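Why ribbed knits lose their shape

Elastic recovery is what a buyer pays for in a ribbed sweater, and few care labels mention it.

January 26, 2021

A rib fabric is built from alternating columns of knit and purl stitches. The knit columns come forward, the purl columns sink back, and the fabric closes up sideways like a bellows. Pull it and the columns flatten. Release it and they return, provided the yarn has enough spring to push the loops back into position.

Most ribbed sweaters sold at mid-market prices use a 2 by 2 rib or something finer, in blends of cotton, acrylic, viscose or wool. The stitch is nearly the same in all of them. The fiber decides how the garment behaves after a season of use.

Wool has a natural crimp and recovers well. Acrylic recovers adequately until it is overheated, after which the change is permanent. Cotton has little spring of its own, and viscose has less, especially when wet. A viscose rib hung on a line can gain length in an afternoon and keep most of it.

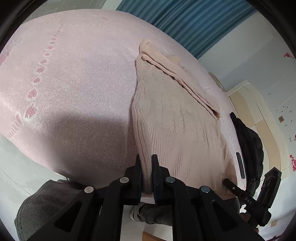 A ribbed knit laid out lengthwise. Fine vertical ribs stretch far more across the body than along it.

What the mills measure

The Harbridge mill, which supplies rib fabric to several sweater labels, tests each batch for growth. A strip is held under a fixed load, released, and measured after a rest period. The difference between the starting length and the final length is the growth figure, given as a percentage. The mill rejects anything above 8 percent and aims for 6.

Those limits apply to new fabric. Washing changes the result in both directions. The first wash usually relaxes the loops and tightens the rib, so a sweater may come out slightly narrower than it went in. Later washes wear the yarn surface, friction between loops drops, and growth begins to climb.

Hullutex, a finishing firm, treats the problem at a different stage. Its process, sold under the name Cele, steams the fabric without tension before cutting, so that shrinkage takes place on the roll. The panels are then cut to a stable size. The drawback is cost – the fabric has to pass through the steamer twice – and brands working to a tight price tend to skip it.

Storage and gravity

Hanging is the most common cause of damage at home. The full weight of the garment rests on two small areas at the shoulders, and the loops there open first. The hem follows. A heavy cotton rib will show hanger points sooner than a light wool one of the same size.

Folding spreads the load. The sleeves go across the body, the body is folded in half or in thirds, and the bundle lies flat. Creases in a rib are shallow and normally drop out with wear. Stacks should be kept low, as the bottom garment in a tall pile is compressed along its fold lines for months.
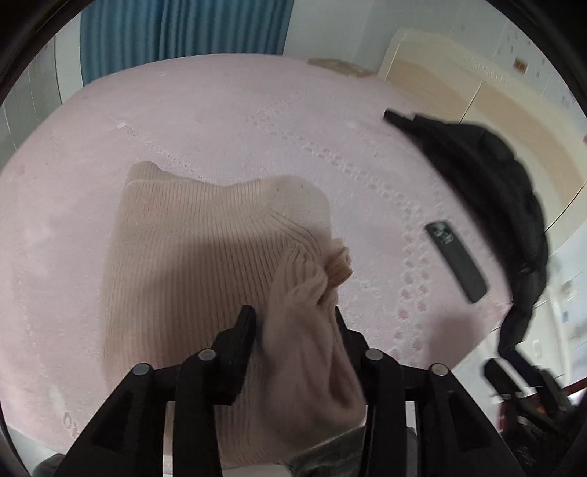 Restoring a stretched rib

Some growth can be reversed. Wool and wool blends respond to steam held just above the surface, with the fabric eased inward by hand and left flat until cool. Cotton responds better to a wash and a short tumble, if the label allows it. Acrylic should be kept away from the iron altogether.

Cuffs and hems are the usual weak points. Some makers knit a fine elastic thread into these sections, and the thread fails before the yarn does. When that happens steam has no effect, and the cuff has to be reknitted or run through with new elastic. The Torncombe label changed its cuffs to a tighter gauge last May and dropped the elastic entirely. The new cuff is stiffer to pull on, and it can be steamed back to width along with the rest of the sleeve.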